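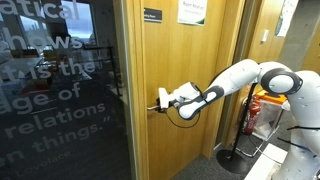 Put the keys in the same bowl every night and half your mornings will fix themselves, Dagný Hauksdóttir wrote under my last post, and the other half is shoes.

OK so I've been thinking about that comment all week. The shoes part especially. Quick post, I have to leave soon. Ha.

If you missed the last one, it was me complaining about missing the 415 again. Same bus, same stop, same view of the back of it pulling off toward Prumska while I stand there with one arm in my coat. I got more replies on that than on anything I've put up since the kitchen floor. Apparently a lot of you can't get out of the house either.

So, the bowl. I had a bowl. It was a nice bowl, blue, from the Tullik market, and for a while the keys did live in it. Then so did the mail. Then batteries, a tape measure, a lemon (?), somebody's hair ties, and the keys were technically in the bowl but so was everything else. I'd be digging through it with my bag already on my shoulder. Lemon on the floor.

New rule as of January, nothing goes in the bowl but keys. The mail has a shelf. The batteries went in a drawer. The lemon got eaten.

And it works, mostly. I hate how well it works. Dagný you were right, please don't be smug.

Shoes though. Shoes I do not have figured out. We have a small hall and everybody kicks theirs off in the same corner, and in the morning it's a pile. You find the left one right away, always. The right one is under the radiator, or my son has moved it, or it's wet from yesterday and I need a different pair and those are upstairs. I tried a rack. The rack holds the shoes we don't wear. The ones we do wear sit in front of it in a heap.

My mother used to line ours up at night facing the door. All of them, toes out, like we were all about to march off somewhere. I thought that was the strangest habit when I was a kid. Last night I stood in the hall at bedtime and did it. Toes out. Felt like her for a second. Then the dog lay down on them.

Anyway. What I really wanted to write about was the other thing, the thing that happens after you have the keys and the shoes and you still don't go.

I do this every day. Coat on, bag on, fully ready, maybe even early. And then I think, I have a minute. And I wipe the counter. Or I water the one plant. Or I decide that right now, in my coat, is when the recycling needs to be sorted. My husband calls it the lap. "She's doing her lap." I do a whole lap of the downstairs touching things, and by the end of it I'm late and sweating, and the counter isn't even that clean.

I don't know why I do it. I think it's that leaving feels like a big step, and the house always has one small easy thing on offer. The small easy thing wins. It's the same with phone calls, same with starting the laundry, same with going to bed if I'm fair about it. I'm fine once I'm doing the thing. It's the edge of it I'm bad at.

My sister is the opposite. She's out of a room before you've finished the sentence. She leaves parties like a fire alarm went off, no goodbyes, just a gap on the couch where she was. Never missed a bus in her life. She also once drove all the way to Plutlow for a wedding with no dress in the car, so I'm not sure her way is better. She wore her travel jeans and her aunt-in-law's cardigan. Looked great in the photos, annoyingly.

Things I've tried for the lap, in case any of you do it too:

An alarm on the phone. I turned it off and kept wiping.

Coat last. This one is OK. If the coat is the very last thing then putting it on sort of means go. But it only works if I don't cheat, and I cheat.

Packing the bag at night. Yes. Do this. I resisted for years, it felt like homework, but lunch and charger and umbrella all in there by the time I go up, and the morning is so much quieter. I still open it and check though. Twice sometimes.

Setting the kitchen clock ahead. Does not work on me at all. I know it's fast so I do the math, and then I get the math wrong in my own favor.

Telling someone I'm leaving. This is the weird one. If I call out "OK I'm going, bye" then I have to go, because it's embarrasing to still be standing there a while later with a sponge. So now I shout it as soon as the shoes are on, sometimes to a completely empty house. The dog looks up. I go. It's the best one so far and it cost nothing.

Speaking of cost. The reason I got serious about any of this is that I locked myself out before the holidays. Did the lap, saw the time, panicked, ran, pulled the door shut behind me, keys in the bowl under the mail and the lemon. The man from Kárason came out and was very polite and it was $350. Three hundred and fifty dollars! For something that took him less time than it took me to find my wallet. I could have had a new rack. I could have had a lot of bowls.

He told me he gets more lockouts in the morning than at night, which surprised me, I'd have guessed people coming home late. But no. It's people going out. Rushing, hands full, mind already at work. I believed him, standing there in my slippers. (Yes, slippers. See above re: shoes.)

So there's a spare key with the neighbor now, and I gave her one of my good jars of plum jam along with it, and she asked if I wanted to keep hers as well. She'd been meaning to ask somebody for ages. I hung it on a nail inside the pantry. I like that it's there. We've lived next to eachother all this time and mostly talked about the bins.

How I'm doing so far: up at 6, bag packed the night before, toes out. Made the 415 with time to stand there and be bored. It's nice being bored at a bus stop. There was frost on the bench and a man was eating a pastry very carefully over his briefcase, and I just looked at things for a bit. I'd forgotten mornings had that in them. Then the next day I did the lap again and missed it. So.

I'm not going to make this a whole project. No chart. I had a chart once for drinking water and all I remember about it is the chart. I just want to be on the bus more often than I'm behind it.

A couple of you asked about kids and I have nothing useful there. Mine gets himself out the door fine when it's soccer and turns to soup when it's school. Put your tips in the comments. Also whoever recommended slip-ons, I did look, and my feet are too wide for the nice ones, but thank you.

Oh and the jam recipe, several people asked, it's coming. I need to find the card. It might have been in the bowl.

OK I'm going, bye.

Posted in January, 7:20 am, by Marta

Like what you read? Enter your email to get new posts in your inbox. You can unsubscribe at any time.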